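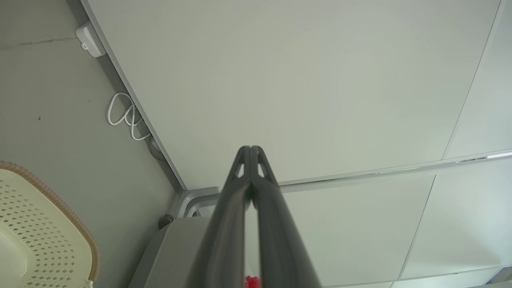

Figure 5 - Vue de la caméra de poignet, doigts fermés, pince orientée vers le plafond.

5. Régler le masque de pince et vérifier la vue de poignet

Vous voilà arrivé à la partie du guide que nos utilisateurs ont le plus tendance à sauter, et nous les comprenons un peu : le bras bouge, la pince répond, on a envie de passer tout de suite aux choses sérieuses. Prenez tout de même le temps de faire ce réglage tranquillement, avec un café si le cœur vous en dit. Le module de perception Villalba s'appuie dessus à chaque cycle, et un masque mal posé finit toujours par se rappeler à votre bon souvenir au moment de la planification.

Le principe est simple. La caméra de poignet voit en permanence les doigts de la pince. Il faut donc indiquer au logiciel quels pixels appartiennent à la pince, pour qu'il ne les prenne pas pour un obstacle collé à l'outil. Un fond clair et assez uni facilite beaucoup le travail : sur la figure 5, les doigts gris foncé se détachent nettement des panneaux pâles du plafond, et les deux petites découpes triangulaires, près des pointes, donnent de bons repères.

Avant de commencer

Vérifiez que le contrôleur Tirkmont est en mode manuel et que la vitesse est limitée à 5 %. Le service de vision doit être démarré (voyant vert dans la barre d'état de Fakex Studio).

ATTENTION - Le bras va relever le poignet pendant la procédure. Dégagez l'espace au-dessus de l'outil et gardez l'arrêt d'urgence à portée de main.

Procédure

1. Dans Fakex Studio, ouvrez le menu Perception, puis Caméra de poignet. Le flux s'affiche dans le volet de droite.

2. Cliquez sur Pose de référence. Le bras s'oriente vers le haut, sans se presser. Attendez que la mention « Pose atteinte » apparaisse.

3. Fermez complètement la pince avec la commande Fermer. Les deux doigts doivent se rejoindre et former une pointe étroite, en V, comme sur la figure.

4. Cliquez sur Capturer le fond. Le logiciel enregistre 40 images en déplaçant très légèrement le poignet. Ce qui reste fixe par rapport à la caméra est attribué à la pince, le reste au décor.

5. Examinez le contour proposé, tracé en orange. Il doit suivre les bords des doigts jusqu'en bas de l'image, là où ils s'élargissent et deviennent plus sombres. C'est souvent dans cette zone que le contour hésite - n'hésitez pas à agrandir l'affichage.

6. Au besoin, corrigez à l'aide du pinceau, puis réglez la Marge sur 9 pixels. Cette valeur convient à la plupart des installations. Si vos doigts portent des embouts souples, augmentez-la un peu.

7. Ouvrez la pince et recommencez les étapes 4 à 6. Les deux masques sont conservés séparément, et le logiciel interpole entre les deux pendant le mouvement.

8. Cliquez sur Enregistrer dans le profil. Donnez au profil un nom que vous reconnaîtrez encore dans six mois, par exemple celui de la pince suivi du numéro de cellule.

Remarque - Pensez à regarder tout en bas de l'image, entre les bases des doigts. Un petit bout de couleur peut s'y glisser, comme le mince liseré rouge de la figure 5. S'il reste en place d'une image à l'autre, incluez-le dans le masque. S'il se déplace avec le décor, laissez-le en dehors.

Remarque - Les objets du fond n'ont pas besoin d'être retirés. Un panier ajouré dans un coin ou un câble blanc enroulé contre le mur, cela ne gêne pas la capture tant que rien ne bouge pendant l'étape 4. Les lignes longues et contrastées qui partent juste derrière les pointes, comme la baguette métallique du plafond, demandent un peu plus d'attention : le contour a parfois envie de les suivre. Une retouche au pinceau suffit.

Contrôle du résultat

Affichez la vue Carte d'occupation. Aucun volume ne doit apparaître à l'emplacement des doigts. Lancez ensuite une planification à vide avec Plarnton, de la pose de référence à la pose de repos. Si le planificateur renvoie « Collision au départ », le masque est trop serré : revenez à l'étape 6 et élargissez la marge, pixel par pixel.

Refaites cette procédure après tout changement de doigts ou tout démontage de la caméra. Le réglage de l'étalonnage main-œil fait l'objet de la section suivante.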